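Shop-floor robots still slow at the dull jobs, trial suggests

August 7, 2025

A robot arm sold as a ready pair of hands for stockrooms and back offices has managed fewer than half of the simple jobs set for it, according to results put out this week by Curkholm, the equipment supplier that has been weighing up whether to offer the machine to its customers.

The arm, made by Denudeck, was given 100 everyday tasks during July. They included wiping down a counter, folding a towel, putting boxed goods on a shelf and taking a part out of an equipment rack. It finished 37 of them without a person stepping in. Towels were the worst of it, Curkholm said, with not one folded to a standard a shop would accept.

Denudeck's brochure promises a machine that "fits in from the first morning". Curkholm's staff needed most of the first week to get it to find the shelf.

Haiyan Pan, who ran the trial for Curkholm, said she had been asked to find out whether the arm could take over the last hour of a shift, when stock is put away and surfaces are cleaned.

"It can't, and I don't think it is close," she said. "It will do a job nicely four times and then on the fifth it puts the box down next to the shelf. If I had a Saturday lad who did that, I'd be standing behind him all day. Then I'm paying for two."

Denudeck disputes the way the tasks were scored. The company said that several failures were down to goods being placed outside the area agreed beforehand, and that its control software, Troner, has been updated twice in the weeks that followed. It points to its own figures, gathered in simulation, where the arm completed 3319 of 3835 attempts at reaching and shelf work.

Those figures deserve a careful look. The simulated runs take place in a tidy model room, with a cabinet on a table and very little else. Stockrooms have trailing cables, half-open cartons and people who move things. Denudeck has not said how many of the simulated attempts involved clutter of any kind, and did not answer when asked. 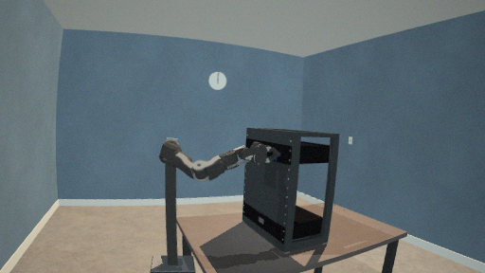
A simulated robot arm reaches for the upper part of a rack-style cabinet.

Pan said the simulated results were "fine as far as they go" but that she would not buy on the strength of them. Her team plans a second round in the autumn with the updated software and the same list of jobs, towels included.

A rival system from Qian was due to be tested alongside the Denudeck arm but was withdrawn before the trial began. Qian said it wanted more time to prepare.

Denudeck has yet to publish a price for the arm. Curkholm said it would not be taking orders this year, and that the counter at its own trade desk is still being wiped by whoever locks up.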